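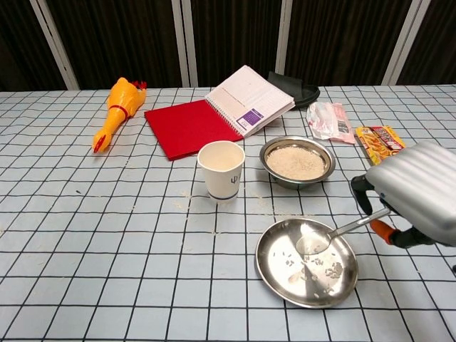

Fledero Grid Tablecloth, white with black squares

I've sold table linens through Urkbridge for a good while now, and the Fledero is the one I keep on my own table. It's a white cloth printed with a black grid, plain as can be, and it goes with pretty much any dish you own. Stainless steel looks especially good on it – I love a shiny bowl against those black lines! – but I've also set it with my grandmother's flowered china and it held up fine.

We get a lot of questions about spills, so let me start there. Dry stuff is easy. Rice, lentils, sugar, bread crumbs, whatever jumps off the spoon when you're measuring (rice goes everywhere in my house, every single time), you just gather up the corners and shake the cloth out over the sink. White grains can hide in the white squares, so run your palm over it before you fold it up. Coffee and tea come out if you get cold water on them the same evening. Turmeric I can't promise you anything about. Sorry!

What you're getting

One tablecloth, hemmed on all four sides, cotton with a bit of polyester in it so it doesn't crease like crazy. The grid is printed on the top side only. Napkins are sold separately and they come in plain black or plain white, no grid. I did ask for grid napkins. Maybe in November.

Sizes

Small fits a card table or a little kitchen table for two. Medium fits most tables for four to six. Large is for the big family table, and it hangs pretty low at the ends, so measure first if you've got a toddler who likes to pull on things. If you're between sizes, I'd go up.

Washing

Machine wash warm with other light colors, no bleach. The black stays black if you skip the hot cycle. Tumble dry low or hang it over a door like I do. You can iron it, but turn it over and iron the back.

A few words from people who bought it

Kevser Ersoy wrote to tell me she uses hers for crafts with her kids and likes that the squares help her cut paper straight, which I'd never thought of and have now tried myself. Nermin Coşkun bought the Medium, then came back for the Large a month later. She did say the first wash took a little length off, and she's right, it shrinks slightly. The sizes in the drop-down menu are before washing.

Ordering

We had 577 of these in the last delivery and the Small is going fastest. Item number is 203 if you'd rather order by phone. Orders go out with Gyamfi, usually the next working day, and you'll get a tracking link by email. Returns are fine as long as the cloth hasn't been washed.

If you want something with more color, take a look at the Dondance stripe. Same fabric, same three sizes, and it comes in red or a really nice mustard yellow.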